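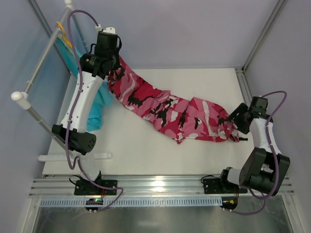

Kheri Lyimo began by asking whether the purple cables could be given a little more slack before anything else was touched, as the one on the right-hand arm had been tugging at its connector whenever the wrist turned over. Þórey agreed that this should come first, and the rest of the agenda was kindly shuffled along to suit.

Stirnham cell, upkeep meeting, June
Attending: Þórey Thoroddsen (chair), Kheri Lyimo, Oluf Hauksdóttir, Ívar Norðdahl (minutes)

1. Cables. Kheri will re-dress both purple cables so the loops stay on the outer side of each arm, well clear of the clothes rack. Oluf reminded us all, quite rightly, to power down at the boards before unplugging anything.

2. Mounting plates. Both plates were checked against the front rail. Oluf found one bolt on the left a touch loose and nipped it up, and we thank her for staying back to do it. We'll look again after 90 hours of running.

3. Gripper fingers. A good long chat on this one, and a friendly one.

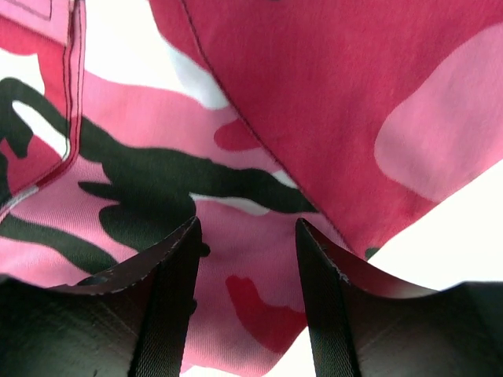 Ívar would like the fingers left on until the webbing strips begin to lift, while Þórey favours changing them in pairs at a set number of cycles. The log stands at 658 since the last change. It was agreed to wipe the fingers down each morning, run a thumb along the edges for burrs, and keep 4 spares in the drawer. Ívar will ask Fleltach for a price.

4. Camera at the wrist. Lens to be cleaned with the soft cloth only, please, and the colour check run for 30 seconds afterwards.

5. Other business. Kheri asked for a proper label on the spare fuse tin. Oluf has the label maker at her desk and will bring it down.

Meeting closed at 3:40 pm.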